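Subject: Re: [clumwood-kitchens] Toaster corner for the shared kitchen – any thoughts?
From: Maricruz Galindo
To: clumwood-kitchens list

Hello everyone, and hello especially to those who joined after the January get-together and have been reading along quietly. You are very welcome to chip in, even if it's only to tell us that we've spent far too long talking about toast.

I meant to answer this last week and then Brostcombe swallowed me whole (we are repainting the back stairs, and I have paint in my hair as I type). I'll put the original message in again so that you needn't go hunting for it, and then ramble on underneath.

Stiser house wrote:

> Hello all,
>
> We have finally cleared out the breakfast side of the kitchen at
> Stiser and are starting again from nothing. The old arrangement was
> a four-slot toaster on top of the microwave, bread in a drawer on
> the far side of the room, and plates in a cupboard you could only
> open when nobody was standing at the sink. Every morning there was
> a queue and every morning there were crumbs in the microwave vents.
>
> What we would like to know from the other houses:
>
> 1. Two slots or four? There are never more than a few of us down at
> the same moment, but those few are hungry.
>
> 2. Where do you keep the plates and bowls? Out on the top, or away?
>
> 3. Does anyone have a white worktop, and do you regret it? We have
> been offered one and opinion is divided.
>
> 4. Is it silly to buy plastic crockery for grown adults?
>
> We have a budget of 244 for the whole corner, and that has to cover
> a shelf as well. Any advice gladly taken. Photos even more so!
>
> Warm wishes from all at Stiser

Well now. I have lived with three different breakfast corners over the years and I have feelings about all of them, so do put the kettle on.

To begin with the toaster. I would go for two slots, and I'd say so even to a bigger house than yours. We had a four-slot at Brostcombe for ages, a great long thing, and I can't remember many mornings when all four slots were in use. What happened was that one person put in one slice, on the left, out of habit, and the right-hand side just sat there gathering sesame seeds. A small boxy two-slot takes up hardly any of the worktop and can be tucked right back against the wall when you're finished. I'm fond of the plain sort with one lever and one round dial. The one we had before had buttons for bagels and crumpets and I don't know what else, and I once stood there in my dressing gown for a good five minutes trying to make it do ordinary bread.

Do please pull it forward before you use it, though, and not leave it hard up against the wall or under a shelf while it's on. You mentioned a shelf. Put that somewhere else! Off to one side is fine. And have a look at where the socket is before you decide on anything, as the cord on most toasters is a good deal shorter than you'd hope, and you don't want it trailing across the front where somebody is buttering.

Colour is your own affair, but I've come round to cream. We went for cream and light blue, which I thought would look like a nursery and in fact looks rather cheerful on a grey morning. 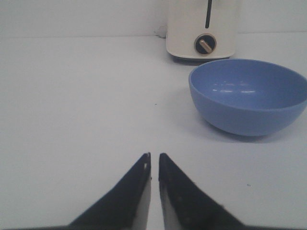
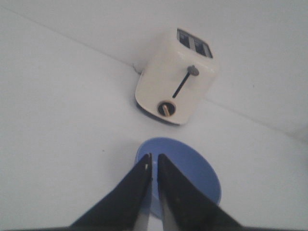

As for plates and bowls, I am firmly on the side of keeping a few out. Only a few, mind. If the whole set lives on the worktop then the whole set gets used, and by evening you have a tower in the sink and a strongly worded note on the fridge. Our rule is that each person has one plate and one bowl within reach for breakfast and everything else goes in the cupboard. You use yours, you rinse yours, you put it back. It took a month or so to catch on, and there were grumbles (some of them mine), but mornings are much calmer now.

The other thing that made a difference was moving the bread. For years ours was kept in a crock by the back door, because that was where the crock had always been, and you'd cross the kitchen with a slice in your hand, dodging people. Now it has a place an arm's length from the toaster, with the butter next to it and the knife drawer underneath. I felt very foolish that we hadn't done it sooner. If you do only one thing from this message, make it that one.

Now, the white worktop. I know the Esquivel house will write in and say never again, and I do understand, they had that business with the turmeric. But I like ours. Every speck shows, it's true, and you'll notice specks you would have lived with quite happily on a dark one. I have decided that this is a kindness, in the long run, as people do wipe up what they can see. A damp cloth with a drop of washing-up liquid does nearly everything. Beetroot and tea want seeing to straight away, and for a mark that has set I use a paste of bicarbonate and leave it while I do something else. Don't let anyone loose on it with a scouring pad. A matte surface hides the small scratches better than a shiny one, so if you're being given a choice, ask for matte.

And no, it isn't silly to buy plastic crockery! I was snooty about it too – I grew up with my grandmother's china and thought plastic was for picnics. But shared kitchens are hard on things. We reckoned up our breakages before we switched and it was an embarrassing list. A light plastic bowl survives being dropped, doesn't chip the sink, and can be carried upstairs by someone half asleep. Just check underneath that it's all right for the dishwasher, and keep it out of the microwave unless it says otherwise. Keep a few proper china plates for when your parents come.

On the money, 244 should do it comfortably if you don't get carried away. The toaster needn't be dear, and I'd put whatever is left towards the shelf and a decent bread knife, which every shared house seems to be without. When Clumwood did their whole kitchen they had 636 to spend and still ended up with no bread knife, and I have teased them about it ever since.

One last thing and then I must get back to the stairs. Empty the crumb tray! Unplug it, let it cool, slide the tray out over the compost and give it a wipe. We have it on the rota with the bins. If your toaster hasn't got a tray that slides out, I'd look for one that has.

Do write and tell us what you settle on, and if anybody has a spare shelf bracket or a pair of them going begging, Stiser would be glad to hear from you, and so would I.

With love from Brostcombe,
Maricruz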